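In Defense of the Scuffed Bin

My gray bin has a floor worn to a mottled silver and a white back panel scratched like a school desk. I am told I should replace it.

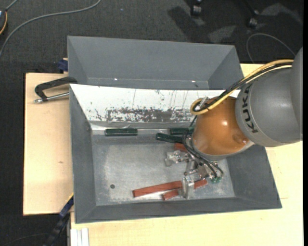
A reader in Trevunside wrote to say that a beat-up bin makes everything in it look like trash, and that a new one from Nindeck would cure me of my blocks lying any which way. I doubt it. I once bought 100 matching bins on the strength of a Nindeck catalog, and the mess moved in by February, very pleased with the accommodations.

People will spend an evening picking a container and four minutes deciding what goes in it. Green blocks, red pieces, whatever was on the table when company came - in it goes, and we call that a system.

A scratched bin at least has a work history. Scrub it if you must. Mine stays on the pale wood table, and the catalog has gone into it twice.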